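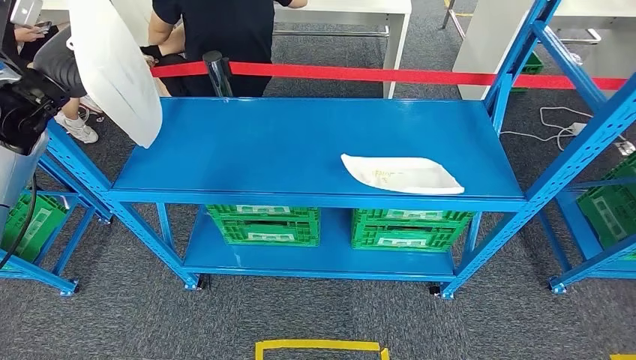 Rolling metal shelves on carpet – how do I keep them from wandering, and what goes on top?

Posted in Storage & Workspaces by marlow_bins

Hi all, hoping somebody here has been through this. I run the packing side of a small yarn and craft kit business, and we moved into a carpeted unit in June. Before that we had a concrete floor and fixed shelves, so this is all new to me.

We now have a row of blue steel units, the kind with the punched-hole posts and the diagonal braces at the ends, each one on little black casters. Green plastic crates live on the lower shelf (the slotted kind with a white label area on the front) and the top shelf is where we want to do the actual work, meaning bagging, folding, sticking labels on. I love the blue and green together, it makes me happy when I come in at 7 in the morning!

So, two problems. The first is that the casters are small and they sink into the carpet, and then when someone leans on the top the whole thing creeps an inch or two. By the end of the day the row has gaps in it. The second is that the top is a big glossy metal panel and everything slides. Empty bags, bits of packaging, the little slips we write the order notes on – one brush of a sleeve and they're on the floor. I tried a towel. The towel slid too.

I don't want to take the wheels off for good, as we do roll the units apart to vacuum and to get at the crates from behind. Budget is small but not zero. What would you do?

Tullio Morelli

I had this exact setup for years in a mail room, so let me save you some money. Don't buy bigger casters first. Buy a sheet of hardboard or thin plywood and cut strips wide enough to take the wheels, then run one strip under the front casters and one under the back ones. The weight spreads out, the wheels quit digging, and you can still roll along the strip when you want to open up a gap. Ours were held down with carpet tape and lasted until we moved out.

Then check whether your casters have brakes. Many of the small ones don't. You can get the same size with a foot lock, but measure the stem or the plate before you order. I got this wrong once and ended up with 9 casters in a drawer that fit nothing we owned (don't ask how I got to an odd number).

Since yours are all in a row, bolt them together in pairs through the post holes. You've already got the holes! One bolt high, one bolt low, wing nuts so you can undo them by hand. Two units joined are a lot harder to nudge than one, and on vacuum day you spin the nuts off and roll away.

For the top, get ribbed rubber drawer liner off a roll. Not the thin foamy stuff, it tears and sheds little crumbs into the orders. Cut it an inch short of the edge all the way around so it doesn't curl up where your sleeve catches it. And put heavy crates at the ends of the lower shelf with the light ones in the middle, it helped ours sit steadier.

One more thing on the crates. If they're the folding kind, write on the white part with grease pencil. It wipes off. Marker didn't, for me anyway.

kettlegirl58

just put them against a wall??

pinwheel_dora

Seconding the rubber liner. I'd also get a shallow tray for loose slips and give it a fixed home in one corner. We used an old baking sheet and it worked fine. Scraps and used wrapping were our worst problem – people would set a crumpled bag down on the top "for a second" and it would still be there at closing. I clipped a trash bag to the end brace of every unit and that fixed most of it.

On the creeping, I went the other way from Tullio and took the two back casters off each unit, with a wood block in place of each one, same height, screwed on. Front wheels stay. You lift the back edge a hair and pull it like a wheelbarrow. You do have to empty the top shelf first, and it takes two people if the crates are full of anything heavy, so for yarn I think you'd be okay but I wouldn't try it with books.

marlow_bins

Thank you both, this is great. No free wall, sadly, kettlegirl! I checked and there are no brakes on any of mine. Going to try the strips and the wing nuts first and pick up a roll of liner on the way home. Tullio, do you remember what size bolts you used? The holes look pretty narrow to me.

Tullio Morelli

Quarter inch, with a washer on each side. Take one to the shelf and try it before you buy the whole box.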